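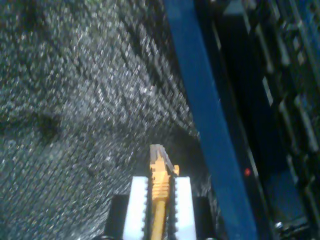 When will the copper telephone lines in Prurkinstead be switched off? The last copper lines will be withdrawn in January, after every address on the two local exchanges has been offered a fiber connection.

PRURKINSTEAD, July 5, 2021 – Jultel today published its schedule for replacing copper telephone and internet service in Prurkinstead with fiber to the premises. The work covers over 3000 addresses. Of these, 1636 are served by the Stellevik Road exchange and 1623 by the Mill Lane exchange. Stellevik Road will be converted first.

Existing customers will keep their telephone numbers. Monthly charges for current plans will not change during the conversion. Customers who have only a voice line will be moved to a voice service carried over fiber, with the same calling features and the same billing date.

Each conversion has two parts. An outside crew runs a drop line from the street to a small box on the exterior wall. At a separate visit, an installer brings the fiber indoors, mounts the terminal and tests the connection. An adult must be present for the second visit only. Drop lines longer than 200 feet need a site survey before the outside work is booked.

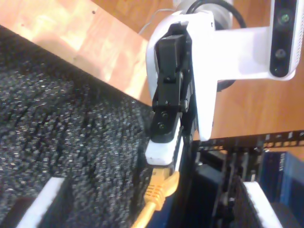

Tímea Sipos asked at the public briefing whether the telephone would still work in a power outage, as the copper service does now. Jultel's written reply states that fiber terminals draw household power and will stop working when that power fails. A battery unit will be supplied on request to any customer who has a medical alarm or no usable cell signal at home. Requests can be made when the indoor visit is booked or at any time afterward.

Alarm systems, door entry phones and fax machines should be listed on the booking form. Most of this equipment can be plugged into the voice port on the new terminal. Older alarm panels that dial out by themselves may need a replacement module from the alarm company, and Jultel asks that owners settle this before the indoor visit.

Wiring inside the home remains the property of the owner. The installer will place the terminal within reach of an existing outlet and connect one device to confirm service. Extra jacks, cable runs to other rooms and work in attics are outside the standard installation and will be quoted separately.

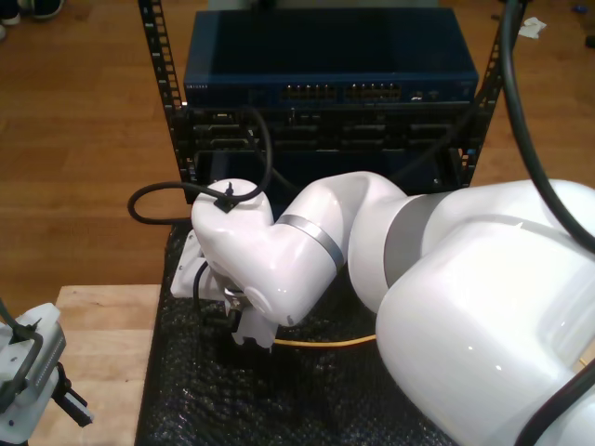 Tenants need written permission from the building owner before any hole is drilled. A permission form is included in the letter sent to each address and may be signed by a managing agent. In buildings with shared entrances, the riser work will be scheduled with the owner first – individual visits cannot be booked until it is finished.

Street work will be carried out by Reuter under contract to Jultel. Sidewalks will be reopened at the end of each working shift, and temporary surfaces will be replaced once the trench has settled.
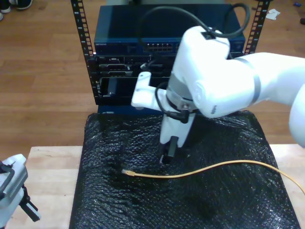

Eleri Llewellyn wrote in during the comment period that the earlier gas main work had left Mill Lane uneven for a whole winter, and asked for a fixed date for the final surface. The contract now requires permanent resurfacing within six weeks of backfilling on any street used by a bus route, Mill Lane included.

Customers who do not respond to the first letter will receive a second letter and then a telephone call. Copper service at an address will not be withdrawn without written notice.

Press contact: Mojtaba Khosravi, Jultel
Customer bookings: Dede Dankwa, Prurkinstead Conversion Desk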